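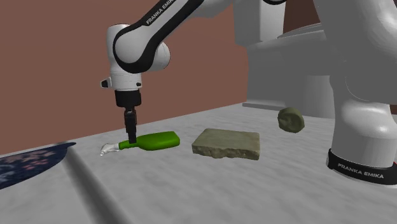
June 11, 2020
By the Naston Workshop Notes editor

The arm still lives in software. Two members of the shared shop on Harard Street have been building the simulated version since October, evenings mostly, before anyone bolts a thing down.

"Bottles are the worst," one of them says. Typing while talking. "A box you can grab anywhere. A bottle lying down, you come in at the neck or you come in at the body, and we keep changing our minds."

Current plan is the shoulder, fingers straight down. The stones came later. "We wanted lumpy stuff. Stuff with no nice edges."

Does it work? Long pause. "More than 2 crashes a night. The program, not the arm. So, kind of."

Next is teh real bench, money permitting. The other builder isn't in a hurry. "Breaking things in here is free."

Related
Grinilov: a belt sander from scrap
Chisholm bench swap, what went where
Wiring the Naston dust collector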